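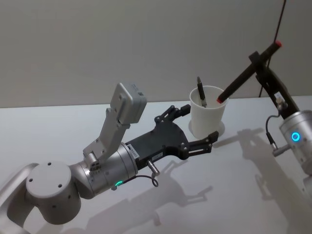
About Wirow

Wirow records demonstrations of two-arm tabletop tasks and delivers them as training data for robot learning. We work from a single site in Inwood. Our customers are research labs and equipment makers who need recorded examples of manipulation and do not want to build and staff their own recording floor.

The company was started by Telmo Zabala and Rocío Olmedo. Telmo had worked on arm calibration for packaging lines. Rocío came from speech data, where she ran transcription and labeling teams, and much of how we write instructions and review recordings comes from that work. Our first paid order was for 2000 episodes of a single pick-and-place task. We delivered it in July, later than promised, after rejecting the first batch in full over a clock error between the arms and the cameras. The timing check we wrote that month still runs at the start of every session.

What we record

Most current orders are for tasks that need both arms at the same table. Putting a marker into a cup is typical: one gripper is responsible for the cup, the other arm carries the marker to the rim. The task is short, the objects are cheap, and it contains several things a policy tends to get wrong, including approach angle, release height, and the timing of one arm against the other. A light cup will also tip if it is touched at the wrong point, so errors are easy to label.

Other task groups on the current list:

Handing an object from one gripper to the other
Opening and closing containers with screw lids
Sorting pens, clips and small tools by type
Folding cloth squares
Stacking and unstacking cups
Plugging and unplugging low-voltage connectors

We do not record tasks with open liquids, blades, or heated parts. We do not record people other than our own operators, and operators' faces are kept out of the recordings.

How a session runs

Each station is driven by one operator using a pair of leader arms. The operator moves the leaders by hand and the working arms follow. Joint positions, gripper opening and camera images are written to one file per episode with a shared clock.

A session covers one task. The operator reads the task sheet, runs three practice episodes that are thrown away, and then begins recording. Start positions are drawn by the software and shown on the operator's screen before each episode. Operators are asked not to tidy the layout beyond what the sheet calls for. If the start position says the pen leans left in the cup, it leans left.

Episodes that fail are kept. They are marked as failures by the operator, with a reason code, and stored in a separate set. Customers can order successes only, but most take both. An episode where the operator made a mistake and recovered from it is marked as a success with recovery, and we charge the same for it.

Operators work in blocks of 36 episodes, followed by a break away from the station. We tried longer blocks. Motion became faster and less varied toward the end, and reviewers were rejecting more of the later episodes than the early ones.

Review and labels

Every episode is checked by software for dropped images, clock drift and joint limits. After that, a reviewer who did not record the episode watches it at normal speed and confirms or changes the result. Where the operator and reviewer disagree, a second reviewer decides, and all of the marks stay in the file.

Step labels are added for customers who ask for them. For a cup-and-marker task the usual steps are reach, grasp, align, insert, release and withdraw. Step boundaries are placed by hand. We have tested automatic placement from gripper signals and use it only as a first guess, as it puts the start of "align" too early when the operator pauses.

Review is led by Leonora Mangubat. She also owns the task sheets, and questions about the wording of a task should go to her before an order is placed.

Hardware and software

Stations are maintained by Abenezer Gebreyes. Grippers, camera mounts and cable routing are inspected before the first session of each day, and any change to a mount triggers a new calibration. Calibration files are delivered with the data and are versioned, so an episode can always be matched to the camera position in use when it was recorded.

Our recording software is called Istia. It was written in-house by Nerea Tejada, who works remotely from Toledo. Istia handles start positions, the shared clock, storage and the review queue. It is not sold separately. Customers receive a small reader library with their data and the full format description.

Working with us

An order begins with a pilot. We record a small set, deliver it, and wait for the customer to load it and train on it before we agree on a larger volume. Most changes to a task sheet are made at this stage. Common ones are a wider range of start positions, a different object finish, or a clearer rule for when an episode ends.

Data recorded for a customer belongs to that customer. We keep a copy for 2 years for repair and redelivery, then delete it, unless the contract says otherwise. We do not reuse customer episodes in other orders.

Visits to the Inwood site can be arranged through the contact form. Please tell us in advance if you plan to bring your own objects, as they need to be measured and weighed before they go on a station.

Page last updated 02/05/2025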